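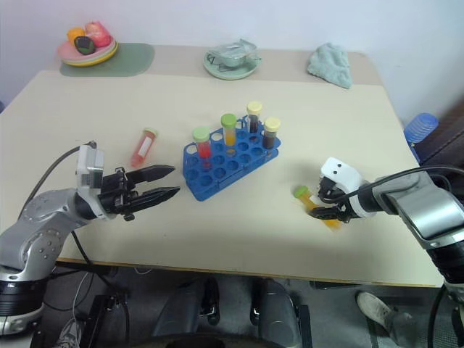 Capped tubes in a blue plastic rack on a cream benchtop, with one yellow-orange tube out of the rack.

Keeping stains, dyes and finishes in test tubes

Test tubes suit a small workshop that mixes its own wood dyes, leather stains or tinting concentrates. A tube takes little liquid, seals with a push or screw cap, and stands upright in a rack where the colour can be read from the side. The notes below cover water-based and spirit-based colour only. Oil finishes that cure in air should stay in full, tightly closed tins.

Choosing the rack

A moulded plastic rack with round holes is easier to clean than a timber one and does not take up spilled dye. Check the hole diameter against the tube body before buying. The tube should drop in under its own weight and stand with no more than 1 or 2 mm of play. The rim of the cap must be wider than the hole, or a short tube can slip down and be awkward to grip.

Pick a rack colour that none of your liquids share. Bright blue works well behind reds, yellows and browns. It is a poor choice for indigo.

Filling

Fill to three-quarters at most. Spirit-based dye expands in a hot shed, and a tube filled to the brim will weep at the cap in January. Use a separate pipette for each colour and wipe the rim before capping. Dried dye on the rim is the usual cause of a cap that will not seat.

Strain anything mixed from powder through a fine paint filter first. Undissolved grains settle in the rounded base and are hard to shake loose later.

Cap colours

Use the cap to show the group and the label to show the mix. A workable arrangement is green caps for reds and yellows, pale yellow caps for dark browns. Two browns that look identical in the tube can dry quite differently on the work, so the cap alone is never enough.

Write the label in pencil or solvent-proof marker and put it high on the body, clear of the rack. Record the dye, the solvent, the strength and the date mixed. The Clilluvow polyester labels hold up to methylated spirits — paper ones do not.

Placement in the rack

Group by use and leave gaps. With 4 tubes in a rack that could take many more, there is room to get fingers around each one without knocking its neighbour. Keep the colours in current use toward the front and the concentrates toward the back.

Place the rack on a flat, pale surface. Cream laminate or melamine shows a drip straight away, and most water-based drips will lift with a damp cloth if caught early. For spirit dye, use methylated spirits on a rag and work from the outside of the spot inward.

Lifting and returning a tube

Grip the body just under the cap and draw it straight up until the base clears the rack. Tilt it only after that. Pulling on the cap itself loosens push-fit types. Return the tube to the same hole every time.

To remix a settled colour, hold the capped tube at an angle and roll it between thumb and fingers for 26 turns or so of the wrist. Hard shaking makes foam in water-based dye, and the bubbles carry through to the work.

Cleaning

Rinse emptied tubes at once with the matching solvent, then warm water and a drop of detergent. A 5 mm bottle brush reaches the base of the narrower sizes. Stand them upside down to dry. Wash the rack monthly in warm water, with a cotton bud for each stained hole. Skip the dishwasher, as thin plastic racks can warp and the tubes will then lean.

Storage

Keep the rack out of direct sun, below 26 degrees, and well away from any flame or heater. Red dyes fade first. Store out of reach of children and never near food — a capped yellow or brown liquid is easily mistaken for a drink or a sauce.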